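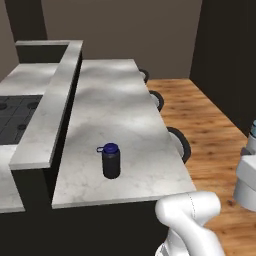
4.3 仿真环境下的夹爪对比测试

本节说明如何在仿真厨房场景中，用同一机械臂依次测试 Sokik 两指夹爪与 Ackermann 三指夹爪。目标物为岛台台面上的深色水瓶，瓶身为黑色圆柱形，瓶盖为深蓝色旋盖，盖侧带一个蓝色小提环。开始前应已完成 4.1 节的控制器安装和 4.2 节的相机标定。

4.3.1 载入场景

1. 启动 Prevness 控制台，在“场景”菜单中选择“厨房岛台”。
2. 等待状态栏显示“物理引擎就绪”。
3. 确认水瓶直立于大理石台面，且位于台面前沿以内。如瓶身倾斜或悬空，执行“重置物体”，不要手动拖动。
4. 确认机器人底座位于木地板一侧，机械臂与吧凳之间无碰撞标记。
5. 将随机种子设为 1533，并在全部对比测试中保持不变。

注意：吧凳收在台面外伸部分之下，默认作为静态碰撞体参与计算。关闭吧凳碰撞后所得的轨迹不得用于实机。

4.3.2 安装夹爪模型

1. 在“末端执行器”页选择夹爪型号。
2. 载入对应的参数文件。两指夹爪使用配置号 304，三指夹爪使用配置号 355。
3. 点击“更新工具中心点”。更换夹爪后如省略此步，末端位置仍按上一型号计算。
4. 执行一次空载开合，检查指尖行程方向与控制面板显示是否一致。
5. 保存配置。

说明：两种配置的负载惯量不同。切换型号时控制器会自动清除上一组力矩补偿值，界面短时显示“未补偿”属于正常现象。

4.3.3 设置抓取参数

1. 在物体列表中选中水瓶，抓取方式设为“侧向”。
2. 将抓取高度设在瓶身圆柱段，避开瓶盖和提环。
3. 接近方向设为由岛台地板一侧指向水瓶。
4. 勾选“预抓取点抬升”，使手臂先越过台面边缘，再水平接近目标。
5. 夹持力从最低档开始。每次只调高一档，并在记录表中注明。

小心：岛台另一侧的大理石隔断高于台面。抬臂后如需越过水瓶上方，应先在路径预览中检查肘部和腕部与隔断的间距。预览出现红色线段时禁止执行。

4.3.4 运行测试

1. 选择“批量运行”，次数设为 100。
2. 结束条件选择“抬升并保持”，失败后动作选择“重置并继续”。
3. 打开接触力、关节力矩和相机画面三项日志。
4. 点击“开始”。运行期间不要更改仿真步长。
5. 测试结束后导出日志，文件名应包含夹爪型号和配置号。
6. 更换另一型号夹爪，从 4.3.2 节第 1 步起重复操作。

4.3.5 结果比对

在 Drultport 分析工具中同时打开两份日志，按下列项目逐一比较：

抓取成功率：以满足结束条件的次数计算。
瓶身偏转：取闭合开始至抬升开始之间的最大值。
接触力峰值：分别读取各指数据，不取平均。
规划失败：单独统计，不计入夹爪的抓取失败。

说明：若两份日志的规划失败次数相差较大，先核对工具中心点和碰撞模型，再判断夹爪差异。三指夹爪外廓较大，侧向接近时更容易触发台面碰撞检查，可适当提高抓取高度后重新测试。提高高度后，两指夹爪也须以相同高度重跑。

4.3.6 常见问题

相机未识别水瓶：检查曝光设置。瓶身颜色深，曝光过低时深度图中可能出现空洞。
夹爪闭合后瓶身滑动：检查摩擦系数是否被参数文件覆盖，再调整夹持力。
手臂停在预抓取点：查看错误列表。若提示“目标不可达”，将底座向岛台方向移动一个网格后重新规划。
日志为空：确认导出前未点击“清除会话”。已清除的会话无法恢复，需重新运行。

实机部署步骤见第 5 章。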